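Category: Field Trips / Robots & Hands

I've been pestering Misaki Higuchi for an invite to the Kamata lab since winter, and in June she finally wrote back with "fine, come at 3, wear shoes you can stand in." So off I went with my notebook and way too many snacks for one afternoon.

Kamata isn't easy to find. You go past the loading dock, up a freight elevator that smells like cardboard, and there's a door marked 2105 with a strip of tape under it saying HANDS. That's the whole sign! Inside it's one long room with gray floors and more cable than I've ever seen in one place (and I've been to trade shows, so I know cable).

They don't build hands there, they compare them. Companies send in a gripper or a full hand, the lab bolts it on an arm and runs it through the same set of pickups as all the others, and then there's a report that I gather some of the companies love and some really don't. The two I'd come for were the Kusa, a plain two-finger gripper with soft pads, and the Dollena, a five-fingered hand that I've been reading about for ages and had never seen move.

The Kusa went first. It's kind of boring to watch and I mean that as a compliment. It closes, it has the thing, it lifts, next. Bimla Solanki was driving and she barely looked up. The only stuff it fumbled was flat stuff, where the pads just slid along the tabletop and pushed the item away like a kid with peas. She told me thin items are where every two-finger gripper loses points, and that if I wanted to see it really suffer I should bring a playing card next time. I will be bringing a playing card next time.

Then we moved over to the two-armed setup, which was the one I was excited about. 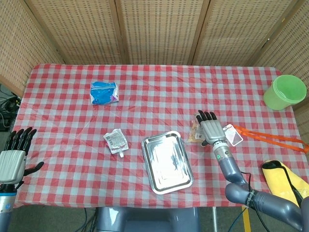
Five fingers give you a lot of choices and I hadn't thought about how many of them are bad ones. You can pinch with the thumb and first finger, you can rake with all four, you can scoop from the side, and the person at the controls has to pick before the hand gets there. I'd have guessed the stiff, boxy items would be the test, but Bimla cares most about the soft packaging. She had me look at the little see-through packet under the right hand's curled fingers and then at the white spouted pouch by the steel tray, and asked which I'd rather grab. I said the packet, it's smaller. Wrong answer! She'd take the pouch any day, because a spout gives the fingertips something stiff to close on. The tray has its own problem, she said: shiny metal drives depth cameras nuts.

I got to drive for a bit too. The glove controller was a size too big for me and my pinky kept doing its own thing, but wow, the lag is small. You bend a finger and it bends. My score was 5 pickups out of 7, and one of those five I'd call generous. Misaki wrote it down anyway.

We also talked controllers over coffee. They're running Jirero for both arms now and Misaki likes it a lot more than what they had before, mostly for the force limits, which you can change in the middle of a run without starting everything over. Her complaint is the logging. She showed me a file name that took up two lines on her screen. I asked if she'd told the Jirero people and got a look.

So which one would I buy? For a packing bench, the Kusa, and I wouldn't think very long. But I drove home bending my fingers at red lights and thinking about the Dollena, so make of that what you will. Misaki says a new set of fingertips is coming for it with a grippier skin, and I've already asked to come back when they're on.

Questions or corrections? Use the contact form. | All text copyright the author | Back to top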